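How does a robot learn to hold a cup?

Posted Saturday, October 4, 2025 on the Okance pages for young readers

I work on a robot called Tedon. Tedon has two arms, two hands with bendy fingers, and no idea what a cup is for. My job is to help it learn to tidy a kitchen, and this week I want to tell you about one tiny bit of that job - passing a cup from one hand to the other.

You can do it without thinking. Try it now with something that won't break! One hand holds on, the other hand comes up, there's a moment when both hands have it, and then the first hand lets go. Did you notice that moment in the middle? It's the hard part. If the first hand lets go too early, the cup falls. If it hangs on too long, you get a tug of war, and a robot is quite happy to have a tug of war with itself all afternoon.

So how do we teach it? We could write a long list of orders: move this finger, now that one, now stop. People did it that way for years, and it works well if the cup is always in exactly the same spot. Kitchens aren't like that. Cups get left all over the place.

What we do instead is show it. A person moves the robot's arms and hands from a distance, a bit like working a puppet, and the robot keeps a record of everything: what it saw, where its arms were and how bent each finger was. We call one go a "demonstration", which is just a long word for "watch me". We collected 320 of them for the cup. Then a computer program looks through the lot and hunts for patterns, such as what the hands tend to do when the cup is over on the left.
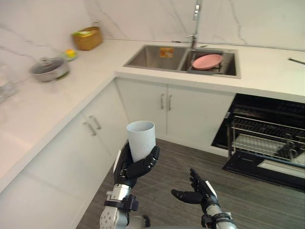
Pacheco, from our readers' page, wrote in to ask why the robot needs two hands at all, when one hand could pick up the cup and put it straight in the dishwasher.

Good question, and sometimes one hand is plenty. But suppose the cup is on the left and the dishwasher is on the right. An arm can only stretch so far, and it can get in a terrible twist trying to reach across. Swapping hands is often easier. You do the same when you take a plate from the left side of the table and someone on your right wants it.

Now for the test. We called it Provgate (don't ask me why, I wasn't in the room when it was named). We gave the robot a go at 19 handovers, all by itself, with the cup starting in a different place each time. It managed 12. The other goes ended with a dropped cup or a stuck one, and I did quite a lot of picking up.

Then we tried one change. We added demonstrations where the person made a small mistake on purpose, say bringing the second hand in too low, and then put it right. Before that, the robot had only ever seen tidy handovers, so when its hand was a little bit off it had nothing to copy. On the next 19 goes it dropped or jammed the cup less often, though it still had trouble when the cup was tilted.

We don't know yet if the same trick helps with plates. They're wide and flat and you have to hold them by the edge, so the fingers need to do something quite different. We start on those in November.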